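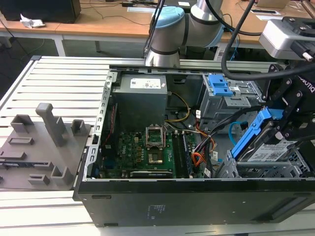 Drokton Cell Rules Kit: review

Posted 18 January 2023

The Drokton Cell Rules Kit is a box of rules for people who have a robot arm and not enough of them. Inside are a ring binder, a set of laminated cards, a roll of floor tape, three padlocks with tags, a cheap force gauge and a licence for the checklist software. It costs 1,430 pounds before VAT. You could buy a lot of padlocks for that.

We bought ours for the refurbishing bench at Irerton, where an arm puts hard drives into desktop towers. Blue caddy, metal cage, down it goes. On paper this is the dullest job in the building. In practice there is a case lying open with wires looping all over it, and a gripper has no opinion about wires.

What the binder gets right

The task sheet. Every job gets one side of A4, and it must say what the gripper holds, where it may go while holding it, and what it does if it meets something solid. Filling ours in took most of a morning and one small argument. The old paperwork said "arm fits drive". The new one has a box for "things near the path that bend", and we ran out of room in it. Data cables, power cables, the lot. We now have a rule that loose cable is tied back before the arm is enabled, and I'm slightly ashamed that it took a binder.

I also like the section on fixtures. Each fixture gets a number, a drawing and a named position on the table, and if it moves, the program is treated as untested until someone runs it at slow speed with a hand near the stop. Before this, our procedure for a moved fixture was to move it back and look innocent.

The force gauge is better than it has any right to be. You press it where the drive would seat, write down the reading, and set the arm's limit from that. The card tells you to repeat this for each model of tower. It is tedious and I would not skip it.

What it gets wrong

The floor tape chapter runs to 14 pages. Tape is yellow. It goes on the floor. There is a diagram of a person standing outside the tape, looking content, and another of the same person inside the tape, looking the same. The tape itself began to lift at the corners within a fortnight, so we now have a trip hazard marking out the safe area.

The static advice is thin. A page and a half for a kit sold to people who work on electronics, and half of that is a picture of a wrist strap. Nothing at all on gripper fingers or on what the fixtures are made of. We borrowed the missing part from the Charpentier bench guide, which is cheaper and duller and knows its subject.

The software wants a tick for everything. By the second week people were ticking in one long sweep, like someone buttering toast. There is a setting to shuffle the order of the checks, hidden under "Appearance". Turn it on.

One more grumble. The binder talks as though following it makes your cell compliant, and then a footnote in grey type says you still need a risk assessment of your own for the whole application, gripper and workpiece included. Quite right too, but I'd have put it on the cover in large letters.

Living with it

We have logged 3,624 insertions under the new sheets. I can't give you a before-and-after figure, as the "before" log was a whiteboard and somebody cleaned it. The lockout tags are in daily use. The "who may enable the arm" card has saved us at least two conversations I didn't want to have. Our Odbridge site has asked to copy the task sheet, and the licence allows that, provided you leave the logo on.

If you run several benches and nothing is written down, buy it. If you have one arm and a tidy mind, get the binder on its own (almost 1,000 pounds less when I last looked) and find your own padlocks.

Three stars out of five. It would be four with decent tape.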